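Wood Properties, Unit 4: Grain, Figure and Moisture Movement
Handout for the second section

4.1 Terms

Grain is the direction of the wood fibers relative to the long axis of the board. Figure is the pattern seen on the face. The two words are often swapped in shop talk, and in this course they are kept apart. A board can have straight grain and strong figure.

Texture is a third term and refers to the size of the cells. Oak is coarse. Maple is fine. Texture matters mainly for finishing and is covered in Unit 7.

4.2 Sawing and the face pattern

A flat-sawn board is cut so that the growth rings meet the wide face at a low angle. A quarter-sawn board is cut so that they meet it at a steep angle, close to 90 degrees. The Gurkell sample set has both cuts from the same log; compare boards 11 and 13 before the lab.
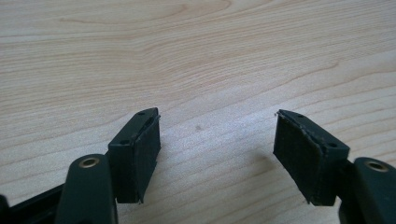
Growth rings are close to cones stacked inside one another, and a flat cut through a cone gives a curve. The lower the angle between ring and face, the wider the curve spreads. Long lines that bend in wide arcs, as on the pale tabletop in the picture, are the kind of pattern to look for when sorting flat-sawn faces. Face pattern alone is weak evidence, however. Sliced veneer and printed film can both carry the same arcs, and the end of the board must be checked before the cut is written down.

4.3 Shrinkage

Wood shrinks as it dries below the fiber saturation point. Above that point, water is lost from the cell cavities and the size of the board does not change. Below it, water leaves the cell walls and the board gets smaller.

Shrinkage differs by direction:
Tangential (along the rings): largest
Radial (across the rings): smaller, often near half the tangential value
Longitudinal (along the fibers): very small in normal wood

A flat-sawn board moves mostly in width. It also cups, and the cup forms away from the heart side as the board dries.
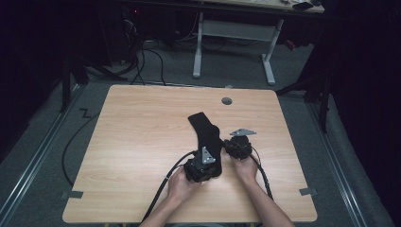

Change in width is estimated as follows:

change = width x coefficient x change in moisture content

Width is in inches and moisture content is in percentage points. Use the tangential coefficient for flat-sawn stock and the radial coefficient for quarter-sawn stock. Worked case: a flat-sawn panel 36 inches wide, coefficient 0.003, moisture change of 4 points. The change in width is 0.432 inch. Screws through fixed round holes will not allow for this. Use slotted holes or the Andeck clips from drawer 2.

4.4 Before the lab

Read the Rundberg notes, page 179. Bring the moisture readings taken in April. Problems 1 to 5 are due at the start of the lab; show units on every line.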